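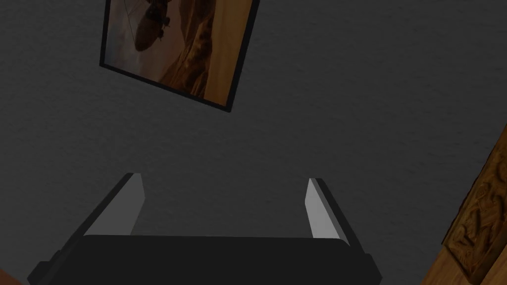 I have been putting off writing about money for months, partly because the spreadsheet embarrassed me and partly because I kept changing my mind about what to buy. But I promised a few of you a proper account of how we're planning to pay for a robot arm at the workshop, so pour yourself something and settle in. The short version is that we've been doing nearly all of our practice in simulation, and it has changed what's on the shopping list. Take the gripper: two black fingers with light gray pads on the inside, and when they're spread wide like that you get a good sense of how much room you have between them. I'd been ready to pay extra for a wide-opening model before I'd spent a single evening looking down over the back of a gripper and thinking about what I wanted to put in that gap.

For anyone new, Ustlow is the little repair and restoration workshop I share with Amra Kovačević. She does frames and small furniture, I do clocks and whatever comes through the door with a motor in it. We got the idea of an arm last October, when a big sanding and sorting job ate up most of our month and both of our tempers. Amra wanted to buy one right then. I wanted to read every review ever written first. You can guess how fast that went!

Our first quote came from Ceneden, and it was very nicely put together, with the arm, the gripper, a stand, and a line called "integration" that cost more than the stand and the gripper put together. I called and asked what integration meant, and the young man on the phone was patient with me, but I still couldn't tell you. The second quote, from Covix, left that line out and then charged separately for cables, training and something called a mounting kit. So my first piece of advice is to ask every seller for the whole cost of getting the thing bolted down and moving, in writing, and only then start comparing.

Here's where our budget stands as of June 10, 2023. We have $2,000 set aside for everything that isn't the arm itself. Of that, $780 is for the gripper, $200 is for spare pads (they wear, and I'd sooner have them in a drawer than wait on the mail), and the rest has to stretch over the stand, a safety mat and getting an electrician in. The arm we hope to lease. Anselmo Urquijo over at Peñalver leased his for 22 months before he bought anything, and he talked me through his paperwork line by line, including the part where he forgot to budget for shipping it back.

The simulator is the piece I'd plan for first if I were starting over. It didn't cost us anything but time and one better graphics card, which I'm counting under my own hobby money so that Amra doesn't have to look at it. You do want to be careful, though. A clean approach on the screen doesn't tell you how a pad will grip old varnish, and I've left a little slack in the budget for finding that out.

Still undecided: whether to pay for the longer warranty, and whether the stand should be on wheels. Amra says wheels, because we move everything in that room twice a week. I say bolts, because I've seen what happens to things on wheels in that room. If you've run a small arm on a rolling stand I would love to hear how it held up, and what you paid for it if you don't mind saying.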